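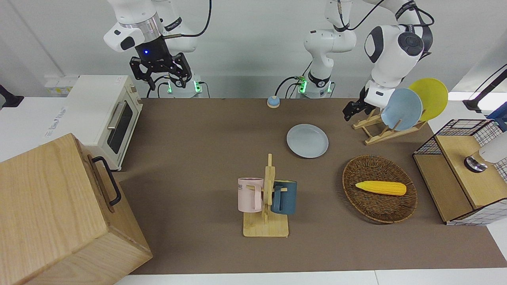

Figura 5.1. Platos, tazas y una mazorca de juguete sobre la mesa marrón.

92 veces compartido · 6 comentarios

Capítulo 5
Cada cosa encima de la mesa

Empiezo este capítulo con una confesión: durante años ordené al revés. Abría un cajón, metía dentro lo primero que pillaba, lo cerraba con la cadera y me quedaba tan contenta. Luego llegaba marzo, buscaba el escurridor de los huevos y aparecía debajo de los manteles de Navidad. Cuando me mudé al piso de Briltgate, que tiene una cocina donde dos personas se piden perdón todo el rato, tuve que aprender de nuevo.

En los capítulos anteriores hablamos de vaciar. Ahora toca algo más entretenido, que es mirar lo que ha quedado y decidir cómo se sujeta, se apoya o se cuelga cada objeto. A mí me gusta empezar por la vajilla (¡siempre la vajilla!) porque enseña casi todo lo que hace falta saber. Un plato se puede dejar plano o se puede poner de canto en un escurreplatos de madera, como el azul pálido y el amarillo de la figura 5.1, y no ocupa lo mismo de una manera que de otra. Las tazas, en cambio, traen asa, y un asa está pidiendo a gritos una clavija. Por eso les tengo tanto cariño a los árboles de tazas: un poste, una base, unas ramitas cortas y ya tienes la rosa y la azul verdosa colgadas sin gastar un solo estante.

Voy a usar tres palabras durante todo el capítulo, así que las dejo dichas. Llamo «soporte» a lo que mantiene un objeto en una postura, como el escurreplatos. Llamo «recipiente» a lo que lo rodea: una cesta, una bandeja con borde, un cuenco. Y llamo «mueble pequeño» a todo lo que tiene tirador y se puede levantar con las dos manos. Hay casos dudosos, claro. Una cesta de mimbre muy baja, casi una bandeja, ¿rodea o solo apoya? En mis clases de Bloxham discutimos esto media tarde y acabamos merendando.
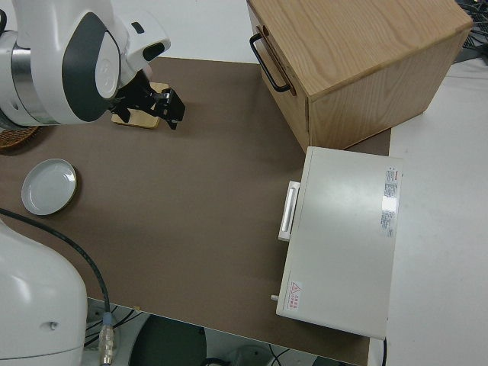
Con los muebles pequeños me pongo pesada, lo sé. Una caja de madera clara con su tirador negro parece que lo resuelve todo, y te la llevas a casa encantada, y a la semana está atravesada en la mesa estorbando al resto. Antes de llenarla, busca hacia dónde mira el tirador y deja sitio libre delante – el cajón tiene que salir entero, con tu mano incluida. Yo compré una cajonera de la casa Feva en un mercadillo de Drorkville y la tuve un invierno pegada a la pared por el lado que se abría. Un invierno.

Otra cosa que pido siempre es respetar los bordes. Si trabajas sobre una superficie de color distinto al de la mesa, el cambio de tono te enseña enseguida qué se ha quedado a caballo entre las dos. Y los cables, por favor, que no crucen por donde vas a arrastrar un plato.

Para la primera práctica necesitas una mesa despejada, un plato blanco y llano, una cesta redonda, una pieza pequeña de madera y una caja con tirador. Coloca primero lo más grande, después lo redondo y deja la pieza pequeña para el final. Apunta en el cuaderno qué has tenido que mover dos veces, que de ahí sale el ejercicio siguiente.

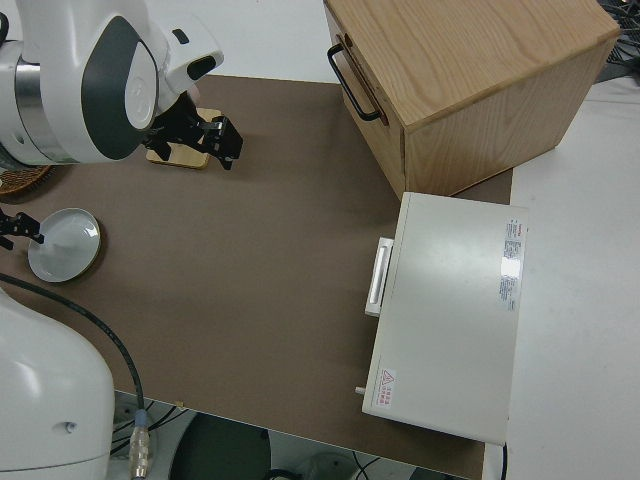
5.1 El sitio del mueble pequeño

Vamos con la caja. Ponla vacía en una esquina de la mesa, abre el cajón hasta el tope y marca con cinta hasta dónde llega. Esa franja queda reservada y ahí no se apoya nada, tampoco «un momentito».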